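Tuesday night robots, minus the Tuesday

I turned up at the Clurstead robot club expecting soldering irons and got a pavement argument instead. A very good one, mind you! The club meets above the library in Himonton, and this year the members have set themselves a student project called Okgate: teach a delivery robot to get from one end of a city street to the other without falling into anything or making anybody step off the kerb.

They do it all in simulation to begin with (the real robot, a squat thing on six wheels, stays in its cupboard until July). Each team gets 60 runs, and the street is a proper one, with paving slabs, shopfronts, traffic signals and a railed-off stairway slap in the middle of where you'd want to go.

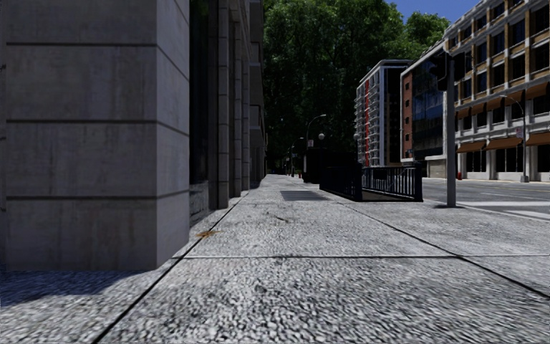
Gachanja reckons the clever teams are the ones who start slowly, and that anyone whose robot does the whole route on day one has usually left out something important, like braking. I wrote that down and then watched two teams prove it in the space of ten minutes.

What surprised me was how little time goes on the driving. Most of the evening is spent on what the robot thinks it's looking at. One team had theirs stopping dead at every joint in the paving, convinced each dark line was a step. Another had fixed that so thoroughly that it would no longer stop for an actual step – back to the drawing board, with a lot of groaning and a packet of custard creams.

Scoring is simple enough. You start with 500 points and lose them for bumps, for dithering and for going over 90 seconds. Touch the road and you lose the lot. I asked whether that was a bit harsh and was told, quite firmly, that roads are harsh. 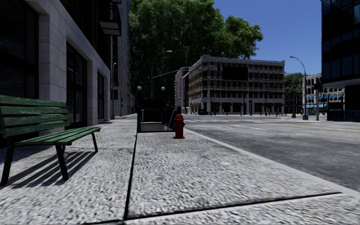
My own go came at the end of the evening, and I'd picked up just enough to be dangerous. You choose how much space the robot leaves around things, and I went for lots, being a polite sort of person. Then I looked at the red hydrant beside the stair entrance, with the kerb so close to it, and realised my lovely generous margin might leave no way through on that side at all. So I trimmed it, set off again and scraped home with 3 points, which I'm told is a club record of sorts.

The teams carry on until the summer, when the best code goes into the real robot and out onto the paths behind the library. I've already asked if I can come back for that, and I've promised to bring the biscuits.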